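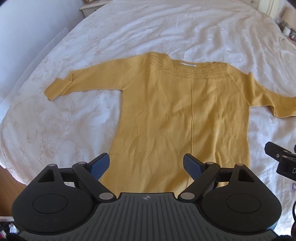
Wako hand-held gripper

Two-finger hand-held gripper for recording handling tasks with cloth, clothing and light household goods. Supplied singly or as a left and right pair. The camera is ordered separately, see Options.

Overview

The Wako uses a linked pair of fingers that close towards each other over the centre of the body. Each finger carries a blue pad with a fine dotted grip texture. The housing and linkage are black, with round silver caps over the pivots. A crosshair marker is printed on the ribbed top plate and remains in the camera's view for checking alignment between sessions.

Specification

Fingers: 2
Mass, without camera: 600 g
Rated pad life: 900 hours
Pad fixing: screw, replaceable by the user
Finish: matte black
Price, pair: £2,749 excluding VAT

Comparison with the Hesten

The Wako was tried against the Hesten on knitwear, bed linen and towels. Both were used by the same operator, Tekle Tesfamariam, with the same camera and the same mount height. Test notes were kept by Pouran Dehghan.

Knitwear. Openwork knits gave the clearest difference. The Hesten's smooth pads slid on the body of a jumper and needed a second attempt at the cuffs. The Wako picked up a folded ribbed cuff and a hem at the first attempt in most runs. Where the knit has eyelets, approach from the plain side of the panel. Pad dots can catch in an open stitch if the fingers are dragged sideways while closed.

Bed linen. Little to choose between them. Both tend to pick up the duvet cover with the garment if the fingers are pressed down before closing. Lower the tips until they touch, lift slightly, then close.

Towels. The Hesten opens wider and is the better choice for thick folded towels.

Camera view. With the Wako, the pads and both fingers stay in view throughout the stroke. On the Hesten the left finger is hidden when fully open.

Options

Rekeck wide-angle camera, with mounting plate
Plaser controller, single or dual channel
Spare pad set, blue
Carry case for a pair

The single-channel Plaser will not run a pair. Customers adding a second gripper later should order the dual-channel unit at the outset.

Care

Wipe pads with a damp cloth. Remove lint from the dots with a soft brush. Do not oil the pivots.

Availability

Singles and pairs are in stock. The carry case is due in December.

Page last revised 04/09/2018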